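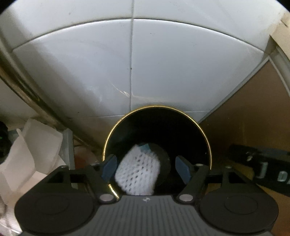
Inês Teixeira reckons the rule should be one line long: if you can't say how hard the fingers close, you don't pick up food with them. I can't decide if she's right or just strict, so I'm asking here.

We're three people writing a page of house rules for anyone using the hand-held gripper on fruit. It's going on the wall at our Kedolbridge workshop. So far we've got clean pads before each session, no bare metal touching the fruit, and stop if something slips. My worry is the foam sleeves. Do you leave them on or take them off? Someone said leaving them on is cheating, and I've been cross about it ever since December!

Posted by Novden, 10 January 2018

Loureiro
Leave them on if that's how the fruit turns up in real life, but write it down every single time. We had 13 sessions where half the people had peeled the sleeve off and half hadn't, and not one note to say which (I was one of the guilty ones, sorry). Mesh squashes before the fruit does, so a grip that seems gentle can be a good deal firmer than you think. I'd put three things in your rules — sleeve on or off, what the fruit was sitting in, and whether the pads were wiped. Anything with a label stuck on goes in the notes too, as pads can catch the edge and drag it.
And I'm with Inês on force, only I'd let people practise on a rubber ball first. You can't expect a beginner to know a number.

Woteo
just bin the fruit after, problem solved

Novden
Thanks both. Binning is already rule four, though I hadn't thought about labels at all. Loureiro, did you change pads between fruit and other stuff, or only wipe them? We've got a spare pair and I'd quite like an excuse to use it — one pair for food, one for everything else, and a blob of paint on the arm so they don't get muddled.

Loureiro
Only wiped, but yours is better. Paint the box they live in as well.

Related
Gripper pads going shiny, replace or sand?
Who signs off house rules in a shared workshop?
Keeping session notes people will fill in
Soft fruit and finger pressure

Contact us | Copyright | Back to top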